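Réka Jakab
@rekajakab_laundry

Notes on washing dark cottons in a front loader, since I keep answering the same message. Subject is navy: trousers, work shirts, heavy knits. Problem is pale streaks along the creases, gray fuzz, and a seal that smells by November.

Streaks first. Most people who write to me assume the dye is failing. On a garment under a year old it's usually detergent residue. Wet a finger, rub the streak. If it disappears and comes back when dry, that's residue. If it doesn't change at all, that's abrasion, and no rinse setting will fix it.

Abrasion happens on the ridges of folds. A heavy garment that goes in folded tends to stay folded for the first part of the cycle, and the same ridges meet the drum every turn. So: shake it out, turn it inside out, feed it in by one end and let the rest follow. 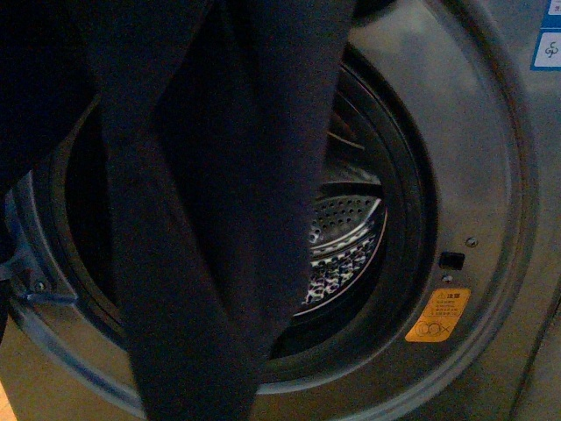 Navy at the door, leopard-type print in the drum.

On mixing prints with solids. A black-and-white print can go in with navy if both have been washed several times. New navy goes alone for the first 3 washes. I have tested this with white cotton scraps pinned inside the waistband, and the third scrap usually comes out clean. The first one never has.

Load size. A drum of dark cottons should be a little over half full, dry and loosely dropped in. Hand test: you should be able to put a flat hand between the top of the clothes and the top of the drum. Packed tighter, the middle of the load gets neither water nor rinse.

Detergent. I use Alldale liquid for darks, and half of what the cap suggests in soft water. Ollthorpe water is hard, so here I use the full line and add one rinse. Powder is fine for whites. In a cold dark wash it leaves the streaks described in post 2.

Temperature: cold or 85°F. Warmer than that gains you little on ordinary wear and costs color. Grease is the exception. Treat the spot by hand first and keep the machine setting where it was.

Spin. 500 rpm for anything heavy and dark that creases, if the machine offers it. It comes out wetter and takes longer on the rack. I accept that. High spin sets creases in thick cotton that an iron then has to remove, and ironing navy from the right side makes it shiny.

Checking the fabric. Do it by a window in daylight, before washing, with the cloth bunched in your hand and then pulled flat.
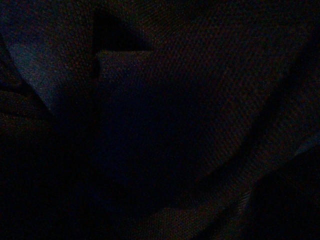 What you want to know is whether the surface fuzz is its own or borrowed. Own fuzz is the same color as the yarn and stays attached when you pull at it. Borrowed fuzz is towel lint, lifts off with tape, and means somebody washed the darks with the towels. No setting prevents that.

Knits get a mesh bag. I have the large Flakby one with the covered zipper. The zipper cover matters more than the mesh size. An exposed pull will catch on a loose loop sooner or later.

Question from Győző Dobos: does it matter how you unload? Yes, a bit. Wet cotton is heavy, and a long garment pulled by one cuff takes the full weight on that seam. Trousers: get hold of the waistband first. Shirts: gather the body, leave the sleeves to come on their own.

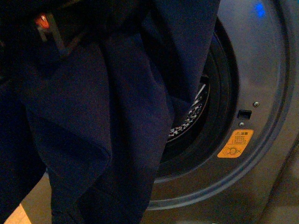 And take things out one at a time. Legs and sleeves tie themselves together during the spin, and pulling the whole knot through the opening is how buttons get lost. I keep a jar. It's mostly shirt buttons.

Unload within an hour. Past that, the creases at the bottom of the pile are there until the next wash, and the smell question starts.

Seal maintenance, which is the half of this that gets skipped. The ridges hold water, lint, hairpins and small clothing. After each load I run a dry cloth around the full ring, pulling the lip toward me at the bottom, where it collects.

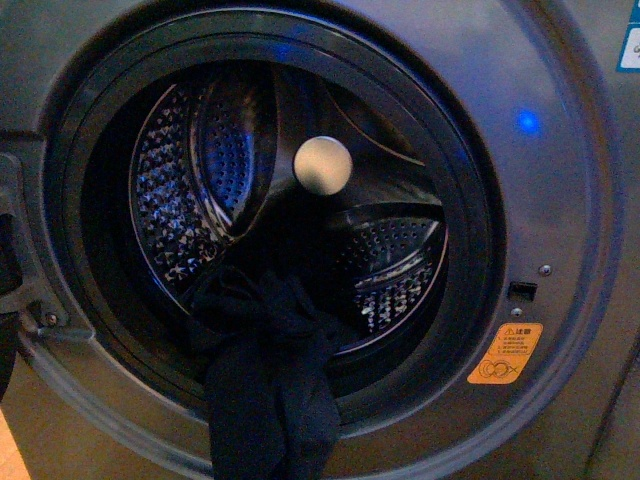
Small items are the ones that get away from you. They ride up against the door during the spin and drop when the drum stops, so the bottom of the seal is where you look first. A dark sock on black rubber is very easy to miss: there is a small navy piece lying over the lower lip here and it barely separates from the gasket behind it. Run your hand along the rubber, don't rely on looking. Then turn the drum one full turn by hand and check behind the baffles.

Door open afterward, drawer open too. Overnight if there are no small children or cats in the house.

Once a month, an empty hot cycle. I use Sipos machine cleaner, one sachet in the drum. Skip the vinegar, it is hard on rubber over time.

Drying: inside out, out of direct sun, hung by the hem for trousers. Sun through glass still fades navy. I have a pair with one pale leg from a south window.

Next thread will be on whites and hard water. If you have a streak that fails the finger test, send a daylight photo and the fiber content off the label.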